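Festley Hidden Deck Clips, box of 100

Back in stock. Hidden fastners for grooved composite and hardwood boards. No screw heads on top, nothing to catch a bare foot, no plugs to glue in. Screws included, driver bit included.

Fits standard side-groove boards. Square-edge boards need the Stullen edge kit, sold seperately. Gap is set by the clip, 4 mm, same the whole way across. Coated black so you don't see them down in the gap.

One clip per joist per board. Joists at 16 inches, less on stairs and anywhere you run boards at an angle. First and last board still get face screws or starter clips. Order extra. You will drop some between the joists. 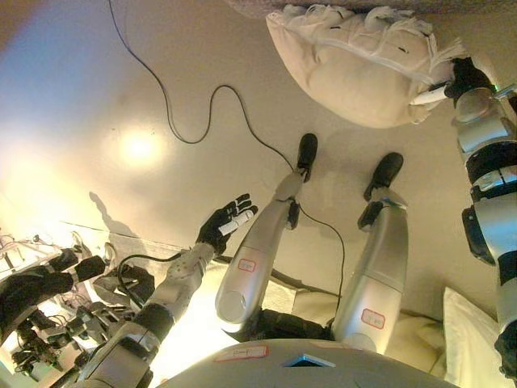 Fouad Amrani wrote in to say his went down fine on a two-level deck, but he wished the page had told him to leave the clip screws half loose till the next board was seated. Fair point. So: half loose, slide the next board in, check the line, then tighten. Don't lean on the impact driver, low setting is plenty.

Treated joists: OK, the coating is rated for it. Within sight of salt water get the stainless version, same size, item 23 on the fastener list. Not for aluminum framing, the screws won't bite right.

Joist tape recommended, put it on before you start. Clips sit on top of it no problem.

Ships in 7 days or less. Returns on unopened boxes only, keep the reciept. Bulk price from four boxes up, ask for Fadwa Soliman at the trade desk. Price good through December or while they last.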